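Zone offense spacing on a narrow court - short corner or dunker spot?
Basketball Coaching Board > Tactics > High school and club

baseline_51
We play our home games at Istton, and the floor there is narrower than anything else in the league. Against a 2-3 zone our usual 1-3-1 set stalls. The wings catch, the bottom defender closes out in two steps, and the ball goes back to the top. I've kept a shot chart at home for the last five games. Looking for input on where to put the fourth and fifth players.

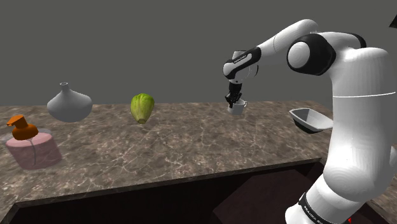
hedgerow replied that the chart matters less than the catch location. If the wing receives the ball above the foul line extended, the bottom defender has no business closing out, and the top defender has to take it. Move the wings up one long step and run the same set before changing personnel.

baseline_51
Tried that in practice. Moving them up fixes the closeout but makes the skip pass too long for two of my guards. It hangs, and the weak side recovers.

pivotfoot225
Skip pass is the wrong tool on a narrow floor. The defense covers less ground, so the time you gain from the skip is small. Use the high post as the transfer point. Wing to high post to opposite wing takes two short passes and arrives sooner than one slow one.

Short corner on the ball side, high post in the middle, nobody on the block. The center of the zone then has to choose.

LowBlock
Disagree with leaving the block empty. If no one is on the block, the center plays the high post straight up and the zone is effectively a 2-1-2 with no penalty. Put your best finisher in the dunker spot, behind the center's line of sight. He doesn't need to touch the ball to be useful.

pivotfoot225
The dunker spot only holds the center if the entry pass is a threat. With high school passers against three defenders below the foul line, it's a turnover.

LowBlock
Then it's a passing problem and the short corner entry will be picked off as well. Same angle, longer distance.

pivotfoot225
Not the same angle. The short corner pass goes outside the bottom defender along the sideline. The dunker spot pass goes between him and the center. Draw it.

hedgerow
Both of you are assuming the bottom defender stays home. OP said he is the one closing out. When he leaves, the short corner is open by definition, and the center slides to cover it. So the order is wing catch, short corner catch, then a dive from the high post into the space the center just left. This has been standard against a 2-3 for decades.

baseline_51
That is more or less what we ran in the second half against Bollance. We got the short corner catch nearly every time. The dive was late. My high post player waits to see the pass caught before cutting.

hedgerow
He should go on the flight of the ball. Drill it with no defense first. Coach holds the ball on the wing, passes to the short corner, and the cutter has to have his foot in the lane before the catch. If he doesn't, the rep doesn't count.

quietbench
Question on the high post player. Is he facing the basket when he catches, or does he have his back to it? A lot of players at this level catch with their back to the rim and need a dribble to turn. That dribble is enough for the top defenders to pinch.

baseline_51
Back to the basket about half the time. Fair point. He is a converted center and it's what he knows.

quietbench
I'd look at that before anything else. Put a forward there who can catch, turn and shoot from the foul line. It doesn't have to be a great shooter. If he takes two in the first quarter the center will come up.

LowBlock
And when the center comes up, who is on the block? This is my point again.

pivotfoot225
The short corner player steps in. One step and he is there.

LowBlock
From the ball side, yes. From the weak side he has to cross the lane, and the weak side bottom defender is already standing in it. On a narrow floor the short corner is barely outside the lane anyway, so I'm not sure we are even arguing about two different places. Has OP measured it?

baseline_51
Went in at 4 p.m. with a tape. The space between the lane line and the sideline is tight enough that a player in the short corner with his feet set has one dribble before he is out of bounds. On a regulation floor he has two. So LowBlock is partly right, the two spots are closer together here than on paper.

pivotfoot225
I'll accept that. On your floor I would start him in the short corner and let him drift in on the high post catch. On the road keep him wide.

hedgerow
Don't teach two versions in the same season. Teach the rule, which is that he stays behind the backboard until the ball is at the high post. The floor width takes care of the rest.

rimcount
Coached against a team that did this at the Aitken tournament in March. We went to a 1-1-3 and it took the high post away completely. They had no counter and shot from the wings all night. If you install it, install the counter as well.

baseline_51
What would you have wanted them to do?

rimcount
Screen the middle man of the back three from behind and throw over the top. In a 1-1-3 he is the only one who can protect the rim, and he is looking at the ball. Or go to a two-guard front, which makes the single top defender pick a side.

quietbench
Two-guard front is the easier one to teach. The screen needs timing his team doesn't have yet, going by the late dive.

LowBlock
The screener would be the player in the dunker spot, for the record.

baseline_51
Noted. Plan for this week is forward at the high post, cutter drill with no defense, one player behind the backboard on the rule hedgerow gave, and the two-guard front as the counter. We have Sokevance at home next and they have played nothing but 2-3. I'll post the new chart when it's done.

hedgerow
Include the passes that led to each shot, if someone on the bench can log them. A made shot off a broken play will only confuse the chart.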